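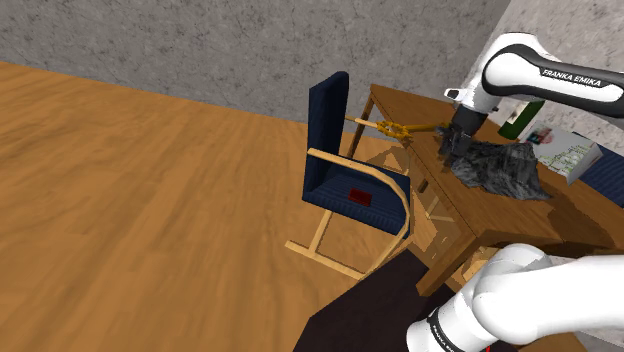 The Linmont is a sit-stand desk converter, meaning a platform that goes on top of a desk you already own and lifts your keyboard and screen so you can work on your feet. I bought mine from Skov and have used it every working day since April. A lot of people who ask me about these things have a setup of the usual sort, a wooden desk and a chair with a tall backrest, and for them the first question is whether a converter makes sense at all or whether they should replace the desk. I think it makes sense if you like your desk and it is solid. If the desk wobbles now, it will wobble more with a loaded platform standing up on it.

What you get

The box holds the platform, a separate keyboard tray, a bag of screws, one hex key and a folded sheet of instructions. The platform comes assembled. The tray attaches with four screws and took me a few minutes. The instructions are drawings only and the drawing for the tray is upside down compared with how you will have the thing sitting on the floor. Turn the sheet around and it is fine.

It is heavy. I carried it up one flight of stairs in the box and would ask for help next time.

Size and fit

The top is 100 cm wide. Measure your desk before you order, and measure the depth as well as the width. The platform moves straight up and down, so it doesn't swing out toward you the way the Somport does, but the keyboard tray sticks out past the front edge of the desk when it is lowered. On a shallow desk your chair ends up farther back than you are used to. I had to move mine away from the wall and shift a bookcase to make room.

Skov also sells it in a narrower version. I haven't tried that one.

Raising and lowering

There is a squeeze handle on each side. You squeeze both and lift, and a gas spring does most of the work. With one monitor and a laptop it goes up easily. With two monitors I had to lean into it a little, and coming down it was quicker than I liked. The stops are close together, so finding a height is no trouble. I am of average height and use it two stops below the top. A tall person may want more than it has.

Letting go of one handle early makes the platform stick at a slight angle. Squeeze both again and it levels out. This happened a lot in the first week and hardly ever now.

Stability

Sitting down, it is as steady as the desk. Standing, there is some side-to-side movement when I type hard. The monitor shakes a bit and I have stopped noticing. Front to back it is firm. I tried it on a folding table in the spare room and would not recommend that.

Surface

Mine is the plain black finish. It shows dust and the marks left by wrists, and a damp cloth takes care of both. One corner has a small chip where I knocked it against the door frame. The rubber feet have not marked my desk. They did leave faint gray rings that wiped off.

Compared with the Somport

I used a Somport for over 2 years before this. It was cheaper and lighter, and the keyboard sat on the same level as the screen, which bothered my neck by the afternoon. The separate tray on the Linmont fixes that. The Somport was quieter. The Linmont makes a thunk at every stop, and you may care about that if you share a room.

Price and delivery

I paid 115 with delivery to Grirkomthorpe included. The Somport cost me 65. Delivery took nine days against the five promised. Skov answered my email about it the next morning.

Good points: separate keyboard tray, strong spring, almost no assembly.

Bad points: weight, noise, tray sticks out, some shake at full height.

I would buy it again for a deep, sturdy desk. For a small desk I would look at the Somport first, or save up for a desk that moves by itself.

Posted 28/01/2024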